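The Bell Ringers of Brornmont Are Learning to Count Again

In a stone tower at the top of Unstead Street, eight bells hang in a circle, and for most of the last generation they hung there in silence.
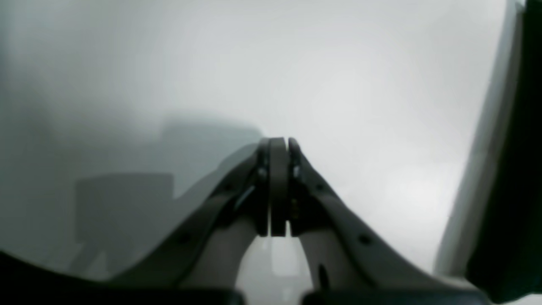
The woman who got them swinging again is a retired school bus driver who had never touched a bell rope until she was 52. She would prefer to be known here as the tower captain, which is what everybody in Brornmont calls her anyway, and she met me at the bottom of the stairs with a flashlight in each coat pocket and a thermos under her arm.

"Mind the fourth step, it's taller than the others," she said, already halfway up. "You'll hate it on the way down."

I had come to talk about change ringing, the old English way of ringing tower bells in shifting patterns instead of tunes. Each ringer has one rope and one bell. The bells start in order from the highest note to the lowest, and then they begin trading places, one swap at a time, so the order is different on every pull. With all eight bells going, it sounds like water running over something. I'd heard recordings before. They do it no justice at all!

The captain first heard it on a trip to visit her sister overseas. They had been walking back from a bakery when the ringing started up across a field.

"I stood there with a bag of rolls and cried," she told me. "I'm not a crier. My sister thought somebody had called with bad news. I just kept saying, what is that, who's doing that? And she said, oh, it's practice night."

When she got home she asked at the church about the bells she had driven past every morning at 7:10 with a bus full of kids. The answer was that the frame had been declared unsafe years before, the ropes had been taken away, and the clock hammer on the biggest bell was the only thing still working. She asked if she could go up and look. They gave her a key.

What she found, under a great deal of pigeon mess, was a full ring in good tone. The bearings were stiff and two of the wheels had come apart, but the bells themselves were sound. She went up with a rubber mallet and tapped each one, and wrote the notes down on the back of a gas receipt, which she still has. It's taped inside the cover of the tower logbook.

The repairs took four years. A local carpentry shop, Nassar & Daughters, rebuilt the wheels in ash and oak. The frame was braced by a firm from out of state that normally works on grain elevators. Money came from pancake breakfasts, a small grant, and one large check from a man who asked only that the bells not be rung before nine in the morning.

"Which is fair," the captain said. "He lives right there. You can see his kitchen from the louvers."

Then came the harder part, finding people to ring. A tower bell on a wheel isn't struck. It's swung full circle, mouth up to mouth up, and the ringer has to feel the point where it balances and let it go again at just the right moment. The lightest bell in Brornmont weighs 372 pounds. Pull too hard and it runs away with you, pull too softly and it drops short and everyone behind you has to scramble.

"People think you need muscles," she said. "I've got a twelve-year-old who rings the tenor better than the high school wrestling coach. It's listening. It's hands and ears, and then eventually it's your feet too, you sort of feel it come up through the floor."

The band meets in the ringing chamber, one floor below the bells, with a rag rug in the middle and a radiator that clanks out of time with everything. The ropes come down through holes in the ceiling, each with a thick woolen grip called a sally, striped here in green and cream. New ringers spend weeks on a single bell with the clapper tied so the neighbors don't suffer. After that comes rounds, which is just straight down the scale, over and over, until the gaps between the notes are even.

I asked how long that takes.

"Oh, I'll let you know," she said, and laughed so hard she had to put the thermos down.

She's being modest. The band can now ring plain hunt on all eight, where every bell works its way from the front to the back and home again, and they have started on a proper method, Plain Bob. The patterns are learned by heart as a line weaving down a page. The captain practices hers on walks, muttering numbers and swapping sides of the sidewalk. One of the altos from the choir knitted hers into a scarf.

They've also got a piece of their own, a short composition that a math teacher in the band worked out over one winter. It's called Zanari Delight, after the lake where he does his ice fishing, and it lasts just under 2 minutes. They rang it in public for the first time last February, in snow, with all the windows on Unstead Street open.

"We went wrong in the middle," the captain said. "I went wrong, I'll own that. I looked at the wrong rope. And then somebody said 'six, you're after the four,' very calmly, and there it was again, it all slid back together. I think I was happier than if we'd had it perfect."

She let me try a few backstrokes on the lightest bell before I left, standing close enough to catch the rope if I lost it. I lost it twice. On the third try something far over my head turned, paused, and came back down, and one clear note went out across the town. I may have yelled.

Practice starts at seven in the evening through the spring, and visitors are welcome to sit on the bench by the door. The stairs are steep, there's no elevator, and she does mean it about the fourth step.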